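4. Setting out the riding ground

This section covers the open paved ground at Huanca, which we use for slow riding, braking and turning back. Section 3 dealt with bikes and helmets. If you skipped it, go back, as none of the layout below helps a rider whose helmet strap is undone.

A word on the printed sheet that comes with the Tendell marker set. It promises a "full course in minutes". Hugo Pruvost and I have never managed it, and I suspect the minutes were measured indoors by somebody with a flat floor and no wind. Keep the sheet for its packing list and follow the steps here for the rest.

4.1 Before you unload

1. Walk the whole ground on foot, in the direction the riders will take. Concrete that looks flat from a car has joints, grit and old patches in it. Kick loose stones well clear of the riding line.

2. Find the raised edges. Pale kerb against pale concrete is hard to pick out from the saddle when the sky is grey, and people who say they will remember where it is generally don't.

3. Choose your sight points. You want something tall and something coloured, both fixed to the ground. Do not choose a parked van. Vans leave.

4. Look for people on foot. The ground is open and they have as much right to it as you do. Wait for them to cross, and don't wave them along.

Note: the old version of this guide told you to "line up on the building". There is more than one, and riders given that instruction went in different directions. Name the building by its colour and the side it is on, or use a pole. 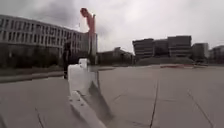

Fig. 4.1 Orange-red pole, with the long pale building behind it and the dark building to the right.

5. Stand at your start point and hold one arm out towards the sight point. Have a second person do the same from the far end. If your arms disagree, one of you has picked the wrong thing. Settle it now, before there are engines running and neither of you can hear.

4.2 Marking the lane

You will need the marker set, a long tape measure, a stick of chalk and the Celline ground tape if it is dry. Celline describe their tape as all-weather. Mine has come up from damp concrete every time I have tried it, so chalk first and treat the tape as decoration.

1. Chalk a start line. Make it wider than you think necessary.

2. Measure 85 metres from the start line towards your sight point and chalk the finish. Use the tape measure. Pacing it out gives a different answer for each person, and the tall ones are always the most certain.

3. Leave around five metres between the outer edge of the lane and any kerb, wall or post. More is better. If the ground won't give you that much, move the lane or shorten it.

4. Set out markers along both sides, working from the start. Put each one down, step back, and look along the row before going on to the next. A row that bends will be ridden with a bend in it.

5. Mark the turning area beyond the finish. It should be clear on the outside of the turn, where a rider who runs wide will end up.

6. Ride the lane yourself at walking pace before letting anyone else on it. If it feels tight to you, it will feel a great deal tighter to a beginner.

Caution: never stand a marker on top of a kerb to make it easier to see. It blows off, and it invites the rider to look at the thing you least want them to hit.

Caution: soft markers only. The hard plastic type is sold as "durable", and so it is, at the expense of the front wheel.

4.3 Flags and wind

Kai Voß wrote the first draft of this part and believes in flags more than I do. A flag gives you a fair idea of wind direction where the flag is. It tells you very little about the gap between two buildings, where the gusts come through sideways.

1. Read the flag from the start line and again from the finish.

2. If it hangs down, carry on, but look again after each run.

3. If it stands out straight, take the light markers up and use chalk alone.

4. If it keeps changing its mind, stop. I know the booking is paid for.

Do not use a flag as your only signal to riders. The club rule is a raised arm for stop, held up until every rider has stopped. Flags may be waved as well by anyone who enjoys it.

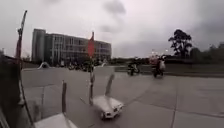 4.4 Sending riders out

1. No more than two riders on the move at once. I have heard the case for three and was unconvinced.

2. Send the more experienced rider first. The following rider waits for a clear signal and does not guess from the engine note ahead.

3. Both riders travel the same way. The way back is on the outside of the markers, at walking pace, on the side away from any footpath.

4. Riders keep their own line. Drawing level for a chat is the commonest fault we see, and it is worst among people who came together.

5. Anyone waiting stays behind the start line with the engine off. Sitting astride a running bike makes people creep forward, whatever they tell you.

Note: distance is hard to judge on open concrete. A small bike nearby and a large one further off can look much alike, and riders in dark clothing fade into a dark hedge or tree line behind them. Pale helmets and a bit of colour on the jacket do help. The reflective sashes in the Jura catalogue may help too, but they are only as good as the light falling on them, so I would not lean on them under heavy cloud.

4.5 If something doesn't look right

Riders drift towards the kerb. They are looking at it. Give them a sight point further off and higher up.

Riders brake late. Check the finish line can be seen from the saddle. Chalk fades quickly under tyres and may need doing again halfway through.

Markers keep moving. Weigh them down with the sandbags from the kit. If the bags have gone missing, as ours did in March, use fewer markers and more chalk.

The ground feels slippery. Stop and walk it again. Do not accept "it was fine a moment ago" from anyone, including me.

4.6 Packing up

Stop all riding before the first marker is lifted. Collect from the finish back to the start so that you end near the vehicle. Count the markers into the bag against the Tendell list, roll the tape measure up clean, and brush off the worst of the chalk. Tape left on the ground is litter, even the tape that claims to vanish by itself.

Section last checked on site 2022-10-30. Corrections to Hugo, preferably with a measurement attached.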